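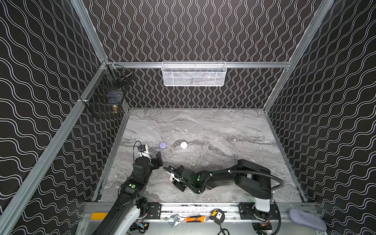
Search this site Search Go

Jillport Creek Cleanup - progress report to the Dahlgren Fund
11/02/2025

Quick one this time, full budget sheet comes with the year-end report.

Where we are. Bank planting on the lower stretch is done, from the Nindska Road culvert down to the footbridge. 90 willow stakes in, plus the dogwood left over from spring. Most have leafed out. The ones closest to the culvert look poor and will probably need replacing, the water comes through there fast after rain and takes the soil with it. We put down coir matting in September but should of done it before the planting. Lesson learned.

Trash removal. Two work days since the last report. 42 bags out, also tires, a shopping cart, a length of chain link fence that took most of a morning. County hauled it all at no charge, so that line in the budget is under. Would like to move what's left to matting if you are ok with it. Please let us know by email, doesn't need to be formal.

Water testing. Behind. The Stulex kit arrived late and two of the bottles were cracked, replacements came but we lost the early samples. Readings so far are from 17 visits, all at the same three spots as last year. Oxygen is up a little at the footbridge. Cloudy at the culvert every time, no change. I don't want to make much of any of this until we have a full winter of numbers.

Landowners. All but one along the lower stretch have signed the access form. The last one wants the path moved off his side of the fence - fair enough, we can go around but it adds roughly 2 days of brush clearing. Not in the budget. We'll do it ourselves and not ask for more.

Signs. Text approved, printer has it. Proof had Jillport spelled with one L so that went back.

Problems / open items
- culvert matting, see above
- storage, the shed lease is up in spring and the rent is going up
- still no answer from the county on the drain pipe behind the ball field. Called again, left a message

Next three months: finish access forms, cut the detour, monthly water samples, order stakes for the upper stretch before the nursery runs out like last year. Upper stretch planting is still planned for early spring, weather allowing.

Spending is on track overall. Recipts are scanned and in the shared folder, let me know if the link doesn't open.

2 comments
17 shares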